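Home | About | News | Opportunities | Contact

Call for Participants: Household Routines Study
Posted in October by the Didgate Research Office

The Didgate Institute for Home and Family Life invites adults living in Furnside and the surrounding townships to take part in a study of how households divide and carry out everyday work. The study is funded by the Khoo Endowment and will be conducted from the Institute's offices on Pemelis Street.

Purpose of the Study

Much of what is known about housework comes from surveys in which people estimate their own time. Such estimates are often made long after the work is done and tend to leave out short tasks, such as wiping a counter or sorting the mail. The present study asks participants to keep a written diary during the day and to discuss it afterward with a trained interviewer. An earlier round of the study enrolled 551 households. The Institute now seeks to bring the total to 673, with particular interest in homes where three generations live together and in homes where one or more adults work at night.

What Participation Involves

Participants will keep a diary for 10 days. Entries are made in a printed booklet supplied by the Institute and should take only a few minutes at a time. Each participant will also attend two interviews, one before the diary period and one after it. Interviews last up to an hour and may be held at the Institute or by telephone. A Sunday must be included in the diary period, as weekend routines differ a great deal from those of the working week.

The second interview includes a short section on work done by hand – lifting, folding, reaching and gripping – and on any tasks that participants find tiring or choose to put off. No physical test is given, and participants may decline to answer any question. 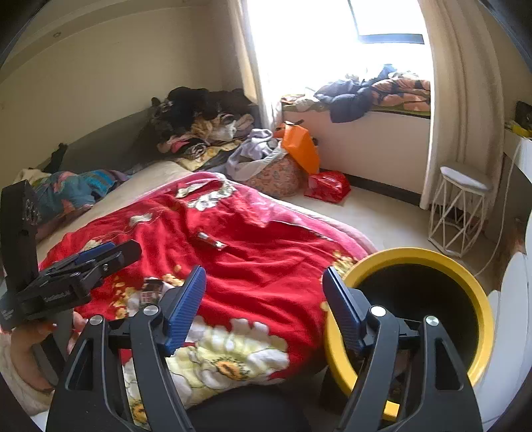

Who May Apply

Applicants must be 18 years of age or older and must have lived at their present address for at least six months. Renters and homeowners are equally welcome. Applicants should be able to read and write in English or Spanish; booklets are available in both languages. More than one adult from the same household may apply, but each must complete a separate form. Employees of the Institute and members of their immediate families are not eligible.

Payment and Privacy

Participants who complete the diary and both interviews will receive a single payment by check. A total of 4,000 dollars has also been set aside to cover child care and bus fares for those who attend in person. Requests should be made before the first interview. Names and addresses are stored apart from diary records and will not appear in any report. Participants may withdraw at any time.

How to Apply

Application forms may be collected from the front desk on Pemelis Street or requested by mail. Completed forms should be returned to the Research Office by 5 p.m. on the last working day of the month. Applicants will be notified in writing – please allow three weeks for a reply.

We use cookies to improve your visit to this site. By continuing, you accept our cookie policy. Accept | Manage settings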